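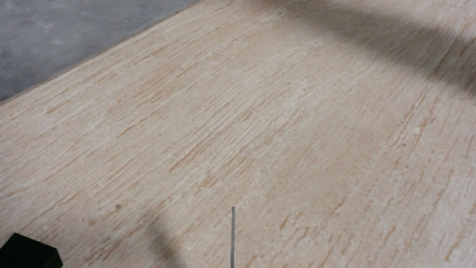
Ellside council wants $304,000 to refit the Somdale library, and the case for it is thin. Ten study tables account for $40,000 of the total. The sample finish is pale, with fine orange-tan grain running diagonally across the top, and it looks nice enough. So do the old ones, which went in after the 2000 flood and have plenty of life left.

Councillor Joana Vieira says the new furniture will "activate the space" and bring teenagers back after school. Asked in May for the visitor numbers behind that claim, her office sent a colour brochure from the supplier, Wulent. 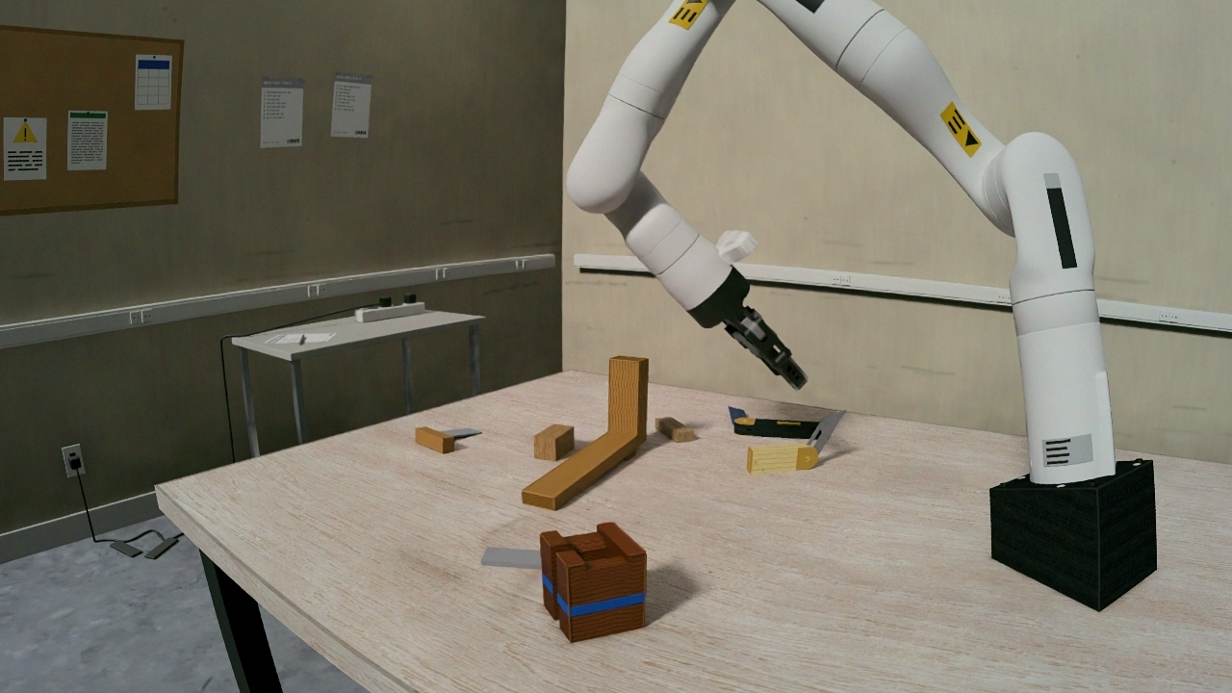

The brochure has no visitor numbers either. Custódio Carrilho, who runs the homework club, reckons longer hours would do more. The doors shut at 5 p.m., before most parents get home from work.

Council votes next month. The opening hours aren't on the agenda.
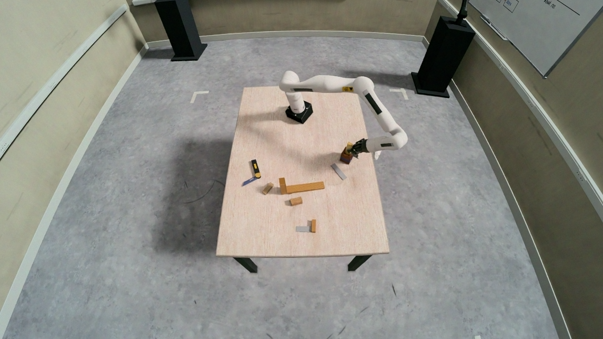

A pale-yellow wooden piece on top of a dark brown block.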